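Filed under: Grant Updates > Workshop & Equipment

Two-arm cell: how the May money got spent
Written by Elli Laaksonen for Murali Menon, Usholm Small Works Fund

Hi Murali,

Here's the update you asked for, and sorry it's on the long side (you did say you wanted the nuts and bolts!). The short version is that the cell is set up, it has a proper upkeep routine, and we've spent $2131 of what you gave us. The longer version has a fair bit about cables in it.

When I wrote last, the right arm had started to sag a little at the end of a long run and the two arms couldn't agree on where the middle of the table was. Irfan Ismail thought it was the base bolts and I thought it was the homing routine. We were each half right, which was annoying for both of us. The bolts on the right base had backed out a touch, and whoever wrote down the old home position (me) had done it after they'd already moved. So we torqued the lot, marked every bolt head with paint pen so we can see at a glance if one turns, and homed both arms again from scratch.

The check we run now is deliberately boring. A kitchen scale goes in the middle of the table, the blue cup goes on the scale, and the arms take turns reaching in around them. If either arm is out, it shows up pretty quickly, usually by something getting nudged that shouldn't be.
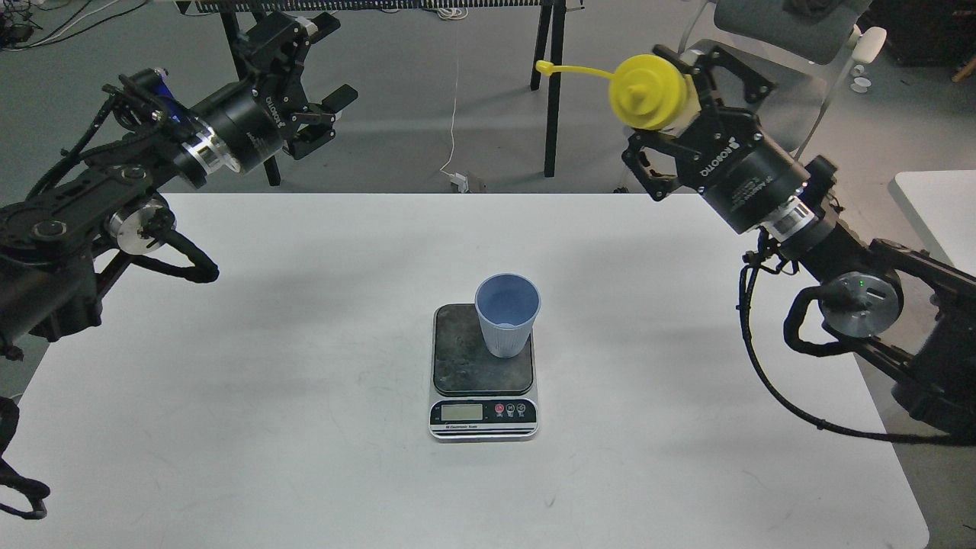

The check setup, with the yellow-lidded container in the right gripper and the left gripper open.

Most of the labour went into the cables. Our old way was zip ties, pulled tight, everywhere, and it was slowly killing the wrist connectors. Every time the wrist rolled, the cable had nowhere to go and tugged at the plug instead. Bence Major came by for an afternoon and talked us into leaving a generous loop at each joint and tying down only on the straight bits. It looks messier, I'll admit, but we've had 888 cycles on the new routing and haven't reseated a single plug. Under the old one I was doing it before lunch most days.

We also replaced the finger pads on both grippers with a softer rubber from Kratochvíl. The first batch was too soft and picked up every bit of dust in the building, so we went up a grade and that seems to be the one. I've put a spare set in the drawer with the hex keys. Please tell anyone you send over that the hex keys live in that drawer too, as we've lost the 2 mm one twice.
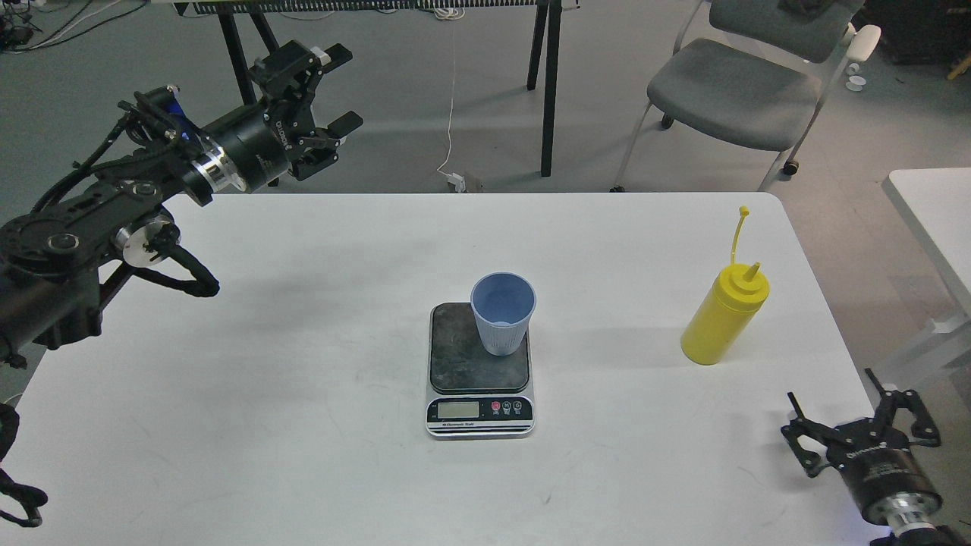 Word count: 812 | Reading time: 4 min

On to the upkeep routine, which Norbert Vondráček wrote up and the rest of us are learning to obey. First thing in the morning, before power, somebody wipes down the finger pads and looks over the paint marks. Then power on, home the left arm, home the right arm, and run the check slowly with one hand near the stop button. Once that's clean we go up to 70 per cent speed and leave it there for the day. We could go faster! But the joints run warmer when we do, and I'd sooner not be asking you for new motors at Christmas.

At the end of the day both arms get parked by hand before the power goes off. They drop when they lose power, and the left one has already had one hard landing on my watch. There's a small chip on the base plate to remember it by.

What hasn't gone well: the mounting brackets from Marnik arrived with the wrong hole spacing and we've sent them back. Until the right ones turn up, the left base is on our old clamps. They hold fine, but I check them more often than I'd like. The Itow logging software is also still fussy about which arm it finds first at start-up, so for now we plug them in left then right and wait for each one to come up. Irfan has an idea for naming the ports properly and wants a quiet day to try it.

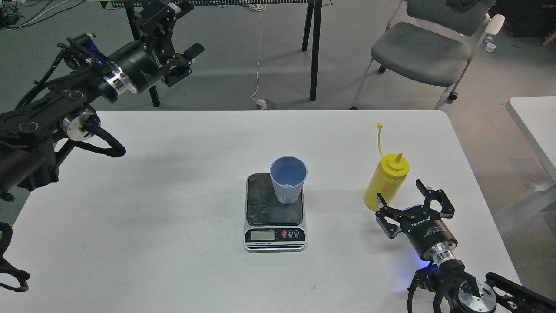 How often do the arms need to be homed again?
Every morning at power-up, and again any time a base has been bumped or a clamp loosened. It takes a few minutes for the pair.

For the next stretch I'd like to get the brackets on, sort out the port names and have Bence back for a look at the gripper linkages, as the right one has picked up a faint click when it closes. It could be a dry pin. We'll open it up and clean it before we buy anything.

If you're free to visit, come before ten and you can see the whole start-up. Receipts are in the shared folder, apart from the bracket refund, and I'll add that when Marnik sends it through.

Cheers,
Elli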